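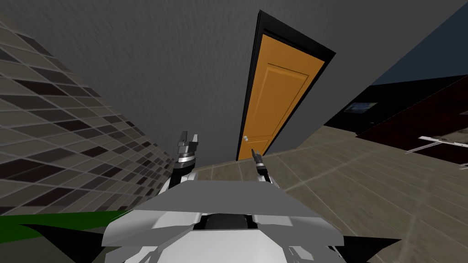
A closed orange door at the far side of a narrow room.

Most houses have one door that stays shut. In my mother's house in Birkevus it was the front room, kept for guests who came twice a year and sat on the edge of the good sofa for an hour. The rest of us lived in the kitchen. I think people should stop keeping rooms like that, and I think builders should stop drawing them.

I bought my own place in Cliltberg with a formal dining room already in it. For the first winter I heated it and dusted it. I ate there once. The table was a good one and I was afraid of marking it, so I put a cloth down, and then a second cloth to save the first. By February I had moved the sewing machine in and the cloths went to the thrift store.

The usual defense is that a house needs one tidy place. I understand that. If someone knocks on a Saturday morning you want somewhere to put them. But people who knock on a Saturday morning mostly want coffee, and the coffee is in the kitchen.

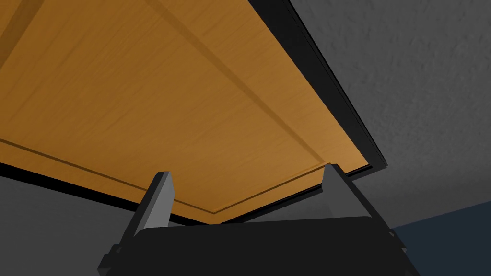
Wood grain and grooves on the underside of a tabletop.

Furniture suffers from the same thinking. My neighbor Hrefna Ladefoged paid $974 for a table and kept it under a plastic cover for 13 years. When she sold it, the buyer knocked the price down anyway because the style had gone out. She got $100. She would have done better to let her kids do their homework on it.

I don't say everything should be used hard. My grandmother's glasses are on a high shelf and they can stay there. A shelf costs nothing to heat. A room costs money every month, and in a small house it takes space from people who are bumping into each other on the other side of the wall.

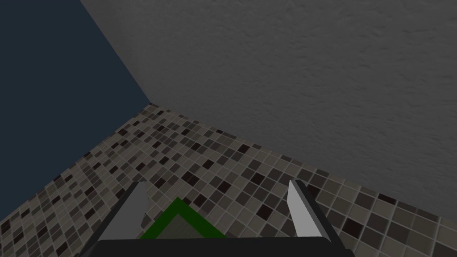
Givier, Issue 13, page 7

Builders will tell you that buyers ask for the extra room. Some do. When the houses on Chacko Street went up, every plan had a parlor at the front, and most of the ones I have been inside now hold an exercise bike or boxes. The same plans gave the laundry a space the size of a closet. I would trade one for the other tomorrow, and so would anyone who has folded sheets in a hallway.

If you have a room like this, leave the door open for a month and see what ends up in there. Mine has a sewing machine, a lamp and a radio, and I'm in it most evenings.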